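Sun 5 January

The old Dell from my father-in-law's office came to us in December, and I promised I would look inside after the holidays. So now it is after the holidays. I write down what I do, maybe it helps somebody with the same kind of tower.

1/ First the outside. Power cable out, then I hold the power button in for a moment. Side panel off. I worked on the big table with good light, because my eyes are not what they were.

2/ The dust. I used a soft paintbrush and the small hand blower from Hendriks, the shop behind the station. Please do not use the vacuum cleaner directly on the board. I did that once with another computer and I regret it until today.

3/ The hard drive sits in a blue plastic carrier. You press the two sides together and pull, no screws. I find this very friendly. More things in the house should open like this.

4/ The old drive is 1000 GB and it makes a noise like a coffee grinder. I copied everything on a Lotley external disk before I touched anything. It took 3 hours, and I went twice to look if it was still alive.

5/ Memory: I want to go to 16 GB. I ordered 2 modules from Memetard and the parcel is still on its way, so this part must wait. Check the type before you order. I first had the wrong ones in my basket.

6/ For the processor I will put fresh thermal paste. With the metal frame up you can see all the small contacts in the socket, and there I become nervous. Keep your fingers, your brush and your sleeves away from it – bent contacts are the end of the board.

7/ Cables: before you pull one, write on a piece of tape where it belongs. The blue data cable is easy to recognise, but the thin black ones all look the same to me.

8/ The carrier goes back in now, and then I leave the rest until the memory has come. I will write again when it starts, or when it does not start.

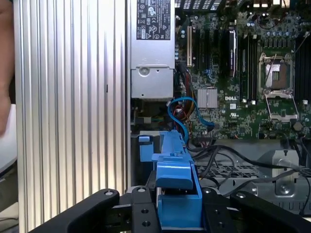

Groltano: Did you also change the little round battery on the board? Mine was empty after so many years, and the clock went back to the wrong date each time I switched it off.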